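Posted in: Faith & Church Life

**Going to my first Orthodox Easter service with a friend, what do I need to know?**

Asked by Cameron Whitelaw, 2022-04-06

Hi all. My friend Zinash has invited me to the midnight service at her parish in Kereama and I've said yes, which I'm really pleased about, but I was brought up Methodist (sort of) and haven't a clue what goes on. She says it starts late and finishes whenever it finishes! I've got a bad knee as well, so I'm a bit worried about the standing. Do I take communion? Do I bring anything? I don't want to pester her with all this as she's busy with the choir.

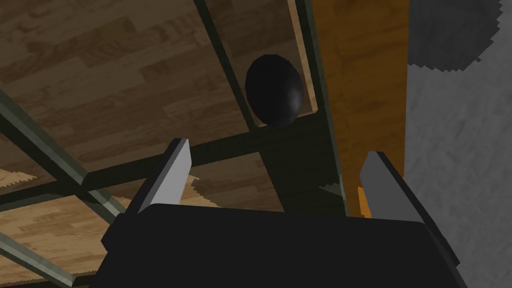

## Answers

**Bevan Grimshaw**

You'll love it. Wear comfy shoes. Eat something beforehand.

I went to one in Trilberg years ago and we didn't get home till nearly four. I'd drunk far too much coffee to stay awake and then couldn't sleep anyway. Not sure that helps with the communion bit, sorry, someone else will know.

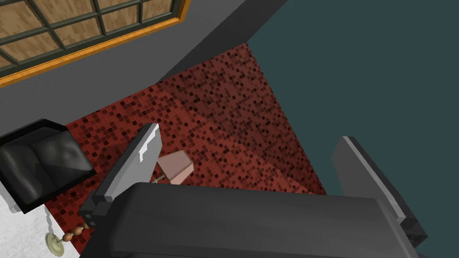

Oh and if they give you a candle, watch it near people's hair. The woman in front of me had one of those big fluffy scarves and I spent the whole procession holding mine out sideways like a lollipop lady.

**Nokuthula Mnguni**

I've been Orthodox for a good while now and I'm always glad when people bring friends. Taking your questions in order, more or less:

- Communion is for Orthodox Christians who've prepared for it, so as a visitor you stay where you are when people go up. In many parishes there's blessed bread handed round afterwards, which is a different thing, and you'll usually be offered some. Ask Zinash what they do at hers.
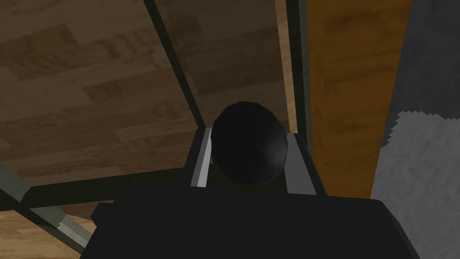

- Standing. Yes, there's a lot, but sit down if your knee hurts! Most churches have a few chairs along the walls and you won't be the only one using them. We get 200 people at Easter in a building meant for far fewer, so go early if you want a seat.
- The lights go out shortly before midnight, then the priest comes out with a flame and it gets passed from candle to candle. After that you'll hear "Christ is risen" over and over, and the reply is "Truly he is risen" (or "Indeed he is risen", it varies). You'll have picked it up by the third go, probably in 2 languages.
- Bring a couple of pounds for a candle. If there's a meal afterwards, people tend to bring baskets of eggs, cheese and sweet bread, so a cake or some chocolate would go down well.
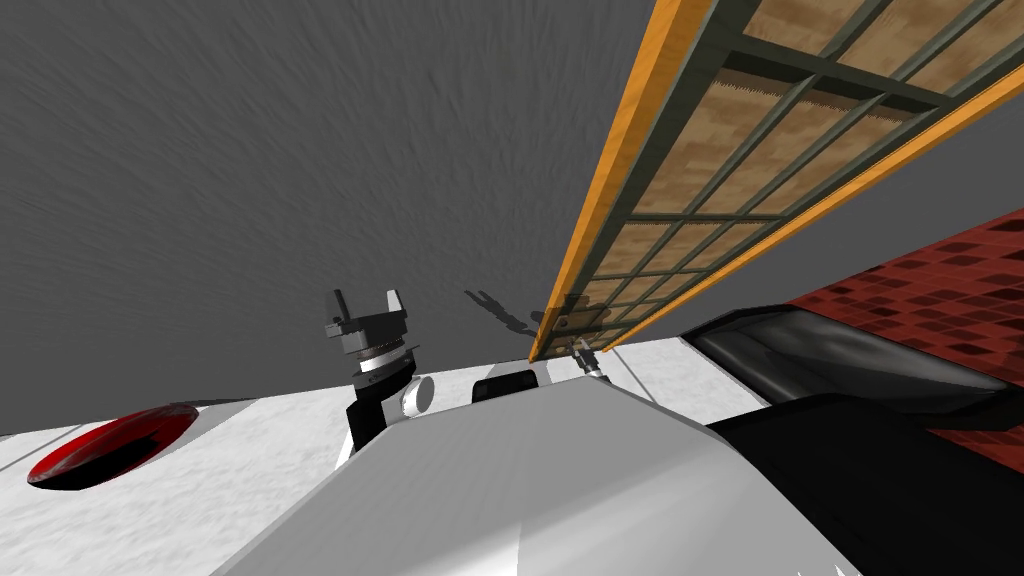
## Comment from the asker

Thank you both, that's a weight off. I've messaged Zinash about the bread and she's saving me a chair near the choir. Is a lemon drizzle all right, do you think, or should it be something more Eastery?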